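Last updated: February 11, 2025
6 min read

THE DRAWER REPORT
Notes from the Skenstead Household Letter

Every house in Skenstead has the drawer. In ours it's the second one down, left of the stove, and it opens as far as the potato masher will let it. I have written in this letter about gutters, about the great Dernon Street recycling mix-up, and once, under deadline, about grout. I have been putting off the drawer.

What forced the matter was a key. In December we had people staying, the back door needed locking from the outside, and the key was "in the drawer." So were 60 other things, and I know the figure because I tipped the whole lot onto a bath towel and counted, which is how I spent an evening I had set aside for a movie.

Of the 60, six were keys. None of them fit the back door. One fits a bicycle lock that left this house with the bicycle. Two are for suitcases, the tiny flat kind that would not stop a determined toddler. The remaining three fit nothing we own, and my spouse will not let me throw them out on the grounds that they look important.

The key we wanted was in the door. It had been there since the guests arrived.

I asked readers in the last issue to send in the contents of their own drawers, and I would like to thank everybody who did, and to say to the household on Lozano Avenue that I believe you about the teeth and don't need a follow-up. Takeout menus led the field, many of them from the Golden Spoon, which closed so long ago that the building has since been a tanning salon and a place that sold only vinegar. Birthday candles came next, used, all of them about an inch tall, kept by people who would never in their lives put a used candle on a cake. Then batteries.

Batteries deserve a paragraph. The rule in most homes seems to be that a battery taken out of a dead flashlight goes back in the drawer, beside the good ones, to think about what it has done. Months later somebody needs two for the remote and tries them in pairs until the TV comes on. A reader in Dernon has been doing this with the same set of eight through two televisions. I suggested a rubber band around the good ones. The reader wrote back that the rubber bands in the drawer had gone sticky and were now part of the drawer.
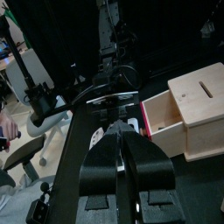 How often should a junk drawer be cleared out?

Once a year is plenty, and right after the holidays is a good time, when you've just had to hunt for tape, scissors and a gift tag in the same ten minutes. More often than that and you'll start throwing away things you put in last week.

As for method, I bought a set of drawer dividers from Mornavex, the kind that expand to fit. They expand very well. They also contract very well, usually at night, and by the end of the first week the pens were in with the string and the masher had a compartment all to itself. I've gone over to old butter tubs with the lids off. They don't match and they slide when you pull the drawer hard, but so far everything has stayed in the tub where I put it, apart from the thumbtacks. Go slowly around the thumbtacks.

Three piles worked for me. Stays, goes, and lives somewhere else. The third pile is the dangerous one. I had a hinge, a picture hook and a good pair of pliers in it, all of which belonged in the garage, and I carried them out there and found that the garage has a drawer too. I shut it and came back in.

My spouse's position, for balance, is that the drawer was fine. You put your hand in, you felt around, you got the thing or you got a plaster on your thumb. Since the clear-out we have had to buy string, a tape measure and a small screwdriver, and all three were in the "goes" pile. I have been told this more than once, including in front of the neighbors.

We're at 31 items now. The important keys have their own tub.

Next issue: what to do with 100 feet of extension cord when every outlet you own is six feet away. If you have views on coiling, over-under or otherwise, send them in by the end of the month. Please keep them to one page. I'm looking at you, Lozano Avenue.

You are reading the free edition of this newsletter. Enter your email to get the next issue in your inbox. Unsubscribe at any time. By continuing to use this site you agree to our use of cookies.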